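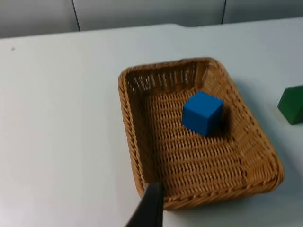
Wicker basket with a blue cube.

Break-in prevention check, with comments
Ulico Yard, Jutside
Date of walk-round: 29 August 2023

624 shares 6 comments

Marked OK, FIX or SEE COMMENT. Items marked FIX go on the tenants' noticeboard, where they can be ignored by a wider audience.

Background: two units were broken into last November and one set of tools was taken from a van. The police gave us a crime number and a leaflet. Most of the headings below come from the leaflet. The comments do not.

OUTSIDE

1. Main gate closes and locks — FIX
Closes, yes. The lock works if you lift the gate with your knee while turning the key. Regular tenants have the knack by now and so, presumably, do last November's visitors. Gutevau have quoted 800 for a new lock and hinge. Accept it.

2. Gate code changed in the past six months — FIX
The code is the one we had before the break-ins. It is also written in marker on the inside of the meter cupboard, and the meter cupboard does not shut.

3. Fence, north side — OK
Sound all the way along. Brambles doing excellent work. Do not let anyone tidy them.

4. Fence, south side — SEE COMMENT
One panel loose at the bottom. It has been tied up with blue string, in a bow.

5. Bins and pallets kept away from walls — FIX
Pallets stacked behind Unit 4 to just under the first-floor window, in steps. If we had been asked to build a staircase for burglars we'd have made a worse job of it. Moved three during the inspection, then ran out of enthusiasm.

6. Lighting — SEE COMMENT
Lamp over the gate comes on at dusk. Lamp over the back doors comes on at noon and goes off at teatime. Timer to be reset by someone who has found the instructions.

DOORS AND WINDOWS

7. Unit doors, front — OK
All fitted with the five-lever locks we agreed on. Unit 2 leaves its key in the outside of the door during the day "so we know where it is". Spoken to.

8. Unit doors, back — FIX
Top bolt missing on Unit 5. The screw holes are there, and so is the bolt, in its packet, on the windowsill. Fit it.

9. Ground-floor windows — OK
Locks on all of them, keys out of sight. Full marks, and I checked twice out of surprise.

10. Roof hatch — SEE COMMENT
Not inspected. The ladder was locked away, as item 12 requires, and the person with the key was on holiday. I am counting this as a success for item 12.

INSIDE

11. Cash left overnight — OK
None found. The sign on Unit 3 saying no cash is kept here has been joined by a second sign asking customers to pay in cash. Pick one.

12. Ladders and heavy tools locked up — OK
See item 10.

13. Tools marked with postcode — FIX
Half done. The marking pens were bought in spring and one has already been stolen, or borrowed. It was not marked.

14. Alarm — FIX
The Jurčo panel in the corridor passed its test and made a noise I can still hear. It is meant to ring two tenants. One has changed number. The other slept through the last false alarm and was quite proud of it. We need two new names.

15. Camera over the yard — SEE COMMENT
Works. Points at the top half of a lorry that parks there most nights. We hold a very full record of the lorry.

PAPERWORK

16. Insurance — SEE COMMENT
Stock in the shared store is covered up to 3000 per unit, and only if the back doors are bolted. Read item 8 again.

17. Key list up to date — FIX
Four keys are signed out to a firm that left before I arrived. Ask for them back. If they don't turn up, change the barrel and add it to the Gutevau job.

18. Crime number kept on file — OK
It is on the fridge.

RESULT
Not passed. Items 1, 2, 5, 8 and 14 to be done first, in any order, by anyone. Next walk-round in November. Please don't clear up the night before on my account, although the pallets could go.

6 comments Share this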